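Bench notebook, Gokelville workshop
Cell: Dewan (cloth handling arm)
May, started 9.20, S. Ekanayake

Right, gripper day. The counter on Dewan said 1,475 picks when I came in, and we're meant to stop and look at the fingers every 1,000, so we are well over and I'm putting my hand up for that one (I saw the reminder, I clicked it away, I was in the middle of something). Arif had already left me a note on the bench saying the right finger felt "a bit soapy", and he's got better fingertips than I have, so I took him at his word and started there.

First job was the usual clean. Power off at the wall, air gun on low, then a dry toothbrush across the grip pads along the grain of the crosshatch and then against it. You would not believe the fluff. It packs down into the pattern like felt and you can lift it out in little grey mats if you're patient with a cocktail stick. I did the wipe with alcohol afterwards and let both fingers stand while I made tea. Please don't use the blue cleaner from under the sink! It leaves a film and we lost most of an afternoon to that in the winter.

With the fluff out I could see what Arif meant. The right pad had started to lift at the lower end, only a fingernail's worth, but enough that it slides about under load and gives you that greasy feeling when you tug on it. The left one was solid. I peeled the right pad off completely, scraped the old glue, and stuck down a fresh one from the Jarkgate packet. There are still some spares in the second drawer, in the tin with the lid that doesn't fit. Clamped it with a bulldog clip and a bit of card and went off to do the zeroing sums while it set.

11.05. Clip off, pad good, can't shift it with a thumb. Screws back in (4 of them, a dab of thread lock on each, do them up in a cross pattern or the finger sits skewed). Powered up and homed. The jaws came in and stopped short of each other, so the zero had moved. I'd expected that with a new pad but it was more than I'd have guessed, 34 encoder counts out. Typed the new offset in, homed again, closed on a strip of paper, and it gripped evenly from top to bottom. Closed on nothing, no buzzing. Happy with that.

Then on to cloth. I wanted something thick and awkward before anything easy, so the teal top went down crumpled and I drove the arm to the approach height by hand with the jaws open. 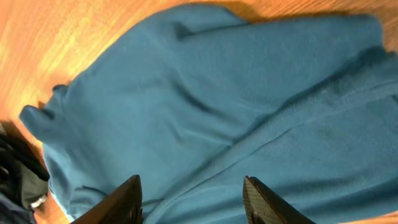 How far should the jaws be open before the arm comes down on cloth?
As wide as the fold you want plus a finger's width on each side, and wider still if the material is thick, so the tips don't land on top of the ridge and squash it flat.

I keep writing that one out for people so now it lives in the notebook and you can all stop asking me over lunch.

What I was after at this height was whether the two tips reach the cloth together. If the wrist is tilted even slightly one side digs in while the other is still waving about in the air, and on a hard object you'd never know but on fabric you get a lopsided pinch and it slides out of the lower side on the way up. There's a wrist trim page in the jog menu (three screens in, under "tool", why) and I nudged the roll until both tips looked level to me from the side, squatting down with one eye shut. Very scientific. I've saved the trim as the new default and left the old one in the drop-down in case I've made it worse.

The other thing I was looking at was the light. It comes in from the left and it bounces off the wood hard enough to wash the grain out to nearly nothing, and the edge finder hates that. When it can't tell pale wood from a highlight it invents an edge, and then the arm sets off confidently towards a patch of bare wood. I've taken the exposure down two clicks. The creases in the cloth have got darker but they've still got some shape to them, and I think on balance that's the better trade. Arif disagrees and wants to put a blind up. We can do both! I just don't want the cell to depend on somebody remembering the blind.

12.40, after a sandwich. Spent a while on the cable. The lead from the wrist had worked itself round so that it rubbed on the bracket whenever the arm reached far out, and the sleeving was polished shiny in one place. Not through, thank goodness. I turned the loop so that it hangs on the outside of the bend, put a fresh tie on (loose enough to get a pencil under, please leave it like that) and then swung the wrist to both ends of its travel by hand with the power off. No snagging. I've put a dot of white paint on the sleeve at the old rub point so that we can see if it starts to creep back.

Next I went through the grip force. It was set quite high, my guess is someone had turned it up to cover for the soapy pad, and with a fresh pad it was leaving a proper pinch mark in knitted cloth. I brought it down in small steps, tugging a rag between the fingers each time, until I could just pull it out with an honest pull, and then went back up one step. The setting is written on the tape on the side of the controller. Pencil, so it can be changed, but if you do change it put your initials, we've had mystery numbers on that tape before and I don't fancy guessing whose they are.

Last bit of the setup was the near edge, where the wood stops and the dark rail begins. The lowest fold wants to hang just above the gap between the fingers before the approach starts, and ribbed bands are the thing I worry about most there, because a band folded back on itself makes a dark opening that the software is quite fond of mistaking for the gap underneath the garment.

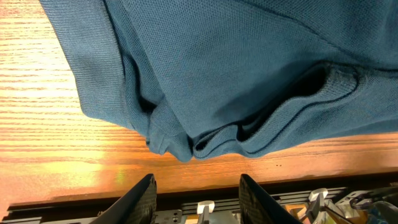
Page last changed: May, 16.34, by sabina.ekanayake

So, on the dark opening. I've added a rule that it shouldn't trust a shadow if there's cloth on the far side of it as well. It's a clumsy rule and it will miss things (a sleeve mouth facing the arm, for one) but it's short and I can read it, which I can't say for the thing it replaces. If it misbehaves, switch it off with the tick box at the bottom of the vision page and tell me what the cloth was doing at the time. A sketch is fine. "It went wrong" is not fine, Arif.

I also dropped the safe height over the rail by a hair. It had been set very generously and the fingers were approaching hanging folds from too high up. Please go slowly the first few times you jog down there with it, one hand on the stop button, I've only tried it by hand at crawl speed and I haven't let it run on its own yet.

The slide wants a wipe and a smear of grease. I did the part I could reach without taking the cover off. The far end is still to do, and it'll need two people, one to hold the arm out of the way.

Things I didn't get to:

The fan on the controller, still ticking. It's been ticking since before I started here so I'm not panicking.

The left pad. It's sound, but it's older than the right one now and the two don't feel quite the same when you run a thumb up them. I'd sooner swap it than wait. Whoever is in first, the tin is where I said.

Ordering. We're low on thread lock and on the Jarkgate pads once the left one's done. Trultbridge said they'd send some of theirs over if we ask nicely, and they owe us for the belt we lent them, so ask a bit less nicely than that.

The reminder. I've changed it so it can't be clicked away without typing something in the box. You can type rubbish in the box, I know, I tested it with rubbish. But it does at least make you stop for a second.

Counter set back to zero at the end of all this, old figure written inside the cabinet door under the others. Arm parked, jaws left open, air off. Arif has the key for the cabinet.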